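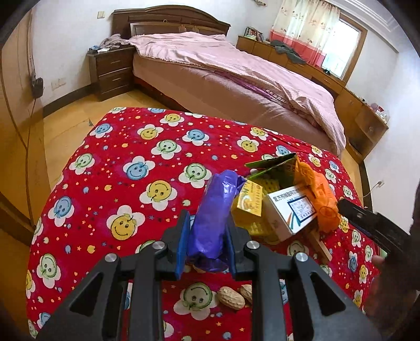 ok gripper comparison, thread. two sets of fingers, same handle, same red blanket, same pile of stuff. writing this fast before I forget which notes go with which

Set A is the Nerau fingers, stiff linkage, blue pads. Set B is the Dallberg ones, softer all over, cost more. Tavion Yazzie lent me the Dallbergs, thanks man, they are coming back in one piece I promise

crinkly plastic wrap first. Nerau: good. you have to come in upright and squeeze slow, the wrap slides a bit then bites. Dallberg: also fine but the noisy wrap bunches up and the wrist camera loses the fingertips

peanuts. ugh. still in the shell. both sets want to roll them. on a soft cloth you can push down a little and the shell sinks enough to get under, on a hard table forget it

cartons are easy with either one. moving on

foam fruit netting is the one I keep going back to

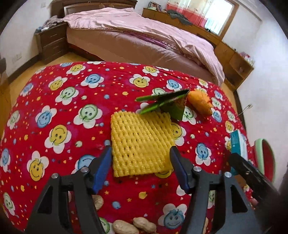
lies so flat theres no edge to catch. what works w/ the Nerau pads: land one on each side, press lightly, close, let it buckle up in the middle. then lift. Dallberg just skates over the top unless I go in at a corner

also the width reading. the Holloway controller drifts when you hold a squeeze for a while, and foam makes it worse bc the fingers keep creeping in. re-zero between grabs. I did not do this in February and had to toss 70 clips, very sad

totals since someone will ask: 3,722 grabs logged since then, 2,991 usable after I cleared out the bad width ones and the ones with my thumb on the lens

camera stuff: the wide lens on the Binthorpe mount is staying. dark corners dont bother me, I want to see both fingertips AND whats coming up next to them. tried the narrower one for an afternoon, kept bumping into boxes

bright window behind the work is a pain tho. lock exposure before you start or the first few seconds are mush. took me way too long to learn

so for now: Nerau for flat and floppy, Dallberg for anything I'm scared of crushing. would not buy both. if its one, Nerau

next up is a stiffer pad on the Dallbergs (if Tavion says ok) and the netting again, folded this time. will add to this thred when I have numbers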